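Remote Demonstration Station - Weekly Safety Checklist, with Comments
Pistmont workshop, simulated house and operator booth. Checked by Suleiman Igwe, November 3, 2021
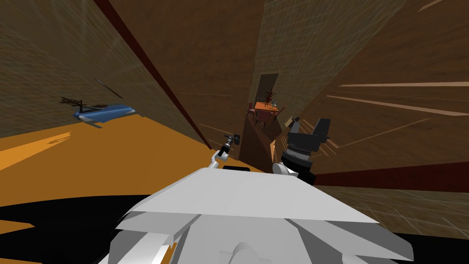
Before I get to the items, a warm thank you to everyone who left the booth tidy on Monday evening. It makes my rounds so much nicer, and I finished early enough to have my tea while it was still hot!

1. Operator chair locked, floor clear of cables
OK. The long headset cable has been moved to the ceiling hook at last, and I must say it's a joy to turn around without doing a little dance over it.

2. Stop pedal tested from a seated position
OK. Pressed it 10 times, and both arms froze each time. Please keep testing it with your shoes on, the way you'd really use it.

3. Hand controllers charged and matched to the correct side
NEEDS ATTENTION. The left controller was at 40 percent, and we don't start under 78. I put it back on the Amadi dock and waited. Do check which hand is which before you take over, too - the two grippers are quite different in build, and the big dark one on the right doesn't close the way the slender arm on the left does.

4. Headset view level at start
NEEDS ATTENTION. A strongly tilted view of the rooms is hard on the stomach, and I'd much sooner you paused than pushed through it. Look at something you know is upright, such as the doorway or the table with the plant on it, and reset until it stands straight. Two of our newer operators felt queasy last month and were too polite to say so. Please say so!

5. Task objects loaded
OK. The blue helicopter is on the floor by the wall. If an object looks as though it is hanging in the air near a gripper, stop recording and write it in the Emel log before you reload.

6. Arm speed limit on
OK. Level 2, same as last week. It feels slow, I know, but slow hands make demonstrations the robot can follow, and your shoulders will thank you by the afternoon.

7. Rest breaks written down
NOT DONE. The sheet was blank for the whole of the Favwood session. I'm sure the breaks were taken, but I can't tick what isn't on the paper.

8. Eye wipes and spare face pads in drawer
OK, though we're down to the last packet. I've asked for more to see us through December.

Follow-up: items 3 and 4 to be looked at again before the next shift. Item 7 stays open until the sheet is filled in. My initials are on the paper copy by the booth door - S.I.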